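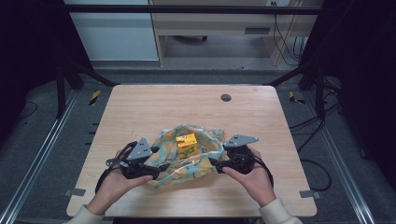
4. Setting up the Butano drying cabinet

Read this section before you plug anything in. The printed card in the box says the cabinet is "ready in minutes." Ours took most of a morning, and the card leaves out the leveling step altogether.

4.1 Choosing a spot

1. Stand the cabinet on a hard floor. Carpet blocks the lower vent, whatever the sales sheet says about "any surface."
2. Leave a gap of 6 inches behind the cabinet and 18 inches above it.
3. Keep it out of closets. The Butano is sold as a closet model. The vent blows out the back, so a closed closet fills up with damp air and the clothes stay wet.
4. Check that the cord reaches the wall outlet without a power strip.

CAUTION: Do not use an extension cord with this cabinet.

4.2 Leveling

1. Open the door and take out both racks.
2. Put a spirit level on the cabinet floor, front to back, then side to side.
3. Turn the front feet by hand until the bubble sits in the middle. The back feet do not adjust, even though the drawing on the card shows them with threads.
4. Let go of the door at the halfway point. If it swings either way, go back to step 2.

Note: Gwawr Probert has suggested folded cardboard under the back feet. It works for a week or two and then packs down. A thin rubber pad holds up better.

4.3 First run

1. Put the racks back, lower one first.
2. Close the door and press the power button until the light stays on.
3. Turn the dial to 3 and run the cabinet empty for a full cycle.
4. Open a window. There will be a smell of hot paint. The maker calls it "slight."
5. When the cycle ends, wipe the inside with a damp cloth and leave the door open overnight.

If the display shows code 3927, the door switch has not closed. Push the door firmly near the top corner. Resetting the power, as the card advises, has never cleared this code for us.

4.4 Loading

1. Spin the clothes in the washer first. Dripping clothes will trip the cutoff.
2. Shake out each piece. A cloth that goes in as a lump comes out as a lump, dry outside and wet in the folds.
3. Hang thin cotton on the upper rack and heavy items on the lower one.
4. Empty the pockets.
5. Do not let anything hang over the vent.

CAUTION: Never dry anything that has been cleaned with a solvent.

Note: The "smart fabric" setting is supposed to sense the load. Thulani Du Plessis ran the same two towels through it twice and got two very different times. Use the manual dial until someone shows that the setting does what it claims.

4.5 Filter

1. Pull the filter straight out. Do not twist it.
2. Brush off the lint over a trash can.
3. Rinse it in cool water if it still looks gray, and let it dry fully.
4. Slide it back with the tab facing you.

Clean the filter after every load. The maker says once a month, and also says the filter lasts 3000 hours. We have not seen any test behind either claim.

For spare filters, see section 7. The Talebi filter fits. The Ultside one is sold as a match but leaves a gap along the top edge.

Section last revised 1 August 2021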